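I spent most of yesterday at the Givano open day, and my feet still haven't forgiven me. I went for the robots, like everybody else on the bus, and came home with four pages of notes about rules. If you've read this blog before you know that's my idea of a good time!

Check-in was a folding table, a badge, and a one-page sheet called House Rules for Visitors. Socorro Chambi, our guide, read the whole thing out loud, which got some groans. Closed shoes, no lanyards past the yellow tape, no reaching over a barrier to "just help" a robot that has dropped something. She made each of us point to the nearest emergency stop before we could go in. I pointed at a light switch. We did that part again.

The first stop was the charging room, where Walter Zapata looks after batteries. He keeps a paper log next to the computer one and signs every pack in and out by hand. Anything that has been dropped goes into a metal cabinet and stays there until he has looked it over. Somebody asked if a really small drop counts. "A drop is a drop," he said, and went back to his clipboard. I liked him a lot.

Then came the part I'd been waiting for, the grocery room. Givano is working on picking and packing for small stores, and they have a practice produce section where two-armed robots learn to shop, with an operator guiding them. Fredy Tamayo runs the sessions in there and he talks fast, so my notes are a mess, but the main thing was this: before anything moves, two people walk the floor and call out what they see. Boxes, cables, bags, coffee cups. If one of them isn't happy, the session doesn't start, and it doesn't matter who the other one is.

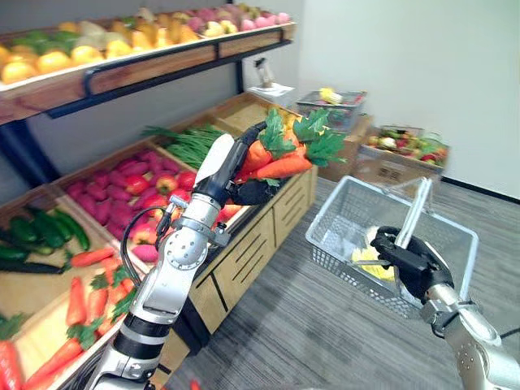

Fredy's other big rule is about language. You say "arm moving" before the arm moves and "hands clear" when you're done, in those words, every time. They used to let people say whatever came naturally, and one afternoon in June an operator said "okay" meaning "okay, wait" and a coworker heard "okay, go." Nothing got hurt except a bin of fake fruit, but the phrases went up on the wall the next morning.

I also asked about the fake vegetables (of course I did). He told me they get wiped down and checked for cracks, and a damaged one gets pulled and written up. If you keep using a squashed pepper, he said, your notes from one week don't match your notes from the next, and then you argue about it. They're aiming for 600 recorded sessions on this task and had passed 300 when I visited. A session that breaks a rule halfway through gets marked and kept in a separate folder, with a line about what went wrong. I wish my old job had done that. We just deleted things and hoped.

Lunch was empanadas in the parking lot, and they ran out early, so get in line before the noon talk if you ever go.

The noon talk was Nelly Yupanqui on writing safety rules people will follow. Her first version of the operator manual was 40 pages long and she found a copy holding a door open. The current one is 8 pages. She cut every sentence she couldn't picture a person doing, and she had new hires read it back to her in their own words. Her slide with the old stop procedure next to the new one got a real laugh. I do think she skipped too quickly over who updates the thing when she's on vacation, and the man beside me asked exactly that. The answer was kind of a shrug.

I had a few other gripes. The room is loud, and Socorro lost her voice by the second group. The viewing area fits maybe half the people they let in, so if you're short like me, go to the early tour. And I'd have loved a copy of the floor-walk checklist to take home, but they only had the laminated one.

Registration for the next one isn't up yet. Socorro said to check the Givano visitor page, and to wear better shoes than I did.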